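Two sets of jaw pads, one bedroom
Jul 1, 2024

I finally got through the comparison I have been putting off since the Fenley pads arrived. The hand-held grippers stay the same for the whole test. Only the pads change, two screws per finger, then a quick check that the jaws still close flat against each other.

The old pads are from Ametti. They are a hard rubber, and they do fine on boxes and cups. My trouble has always been with cloth and anything thin lying on something soft. On a desk the fingertips can press down and slide under. On a bed the surface gives way and you end up pinching the quilt as well.

So I did the whole thing on a bed this time, with small household items to be picked up and put in a plastic box. I ran 40 picks with each set of pads, same items, new order each time.
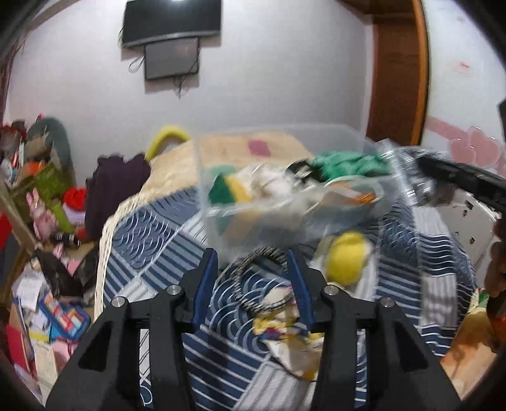
Going in for the striped scrunchie or bracelet, whichever it is. Box and yellow ball further back.

With the Ametti pads I got 19 clean picks. With the Fenley pads I got 31. By clean I mean one try, no quilt in the jaws, and no second squeeze to get a better hold. The biggest change was on thin cloth. The Fenley pads are softer at the tip and seem to roll the edge of the fabric up a little before they grip it.

They were worse on the ball. It squirmed out sideways twice, and I had to come at it lower than I like. I also don't know how long the soft tips will last. One corner already has a small nick in it.

Price matters too. The Fenley set cost me nearly 70 dollars with shipping, and that is a lot for four bits of rubber. I still have a Segura set on order, due in September, and I'll run the same 40 picks with those before I buy any more.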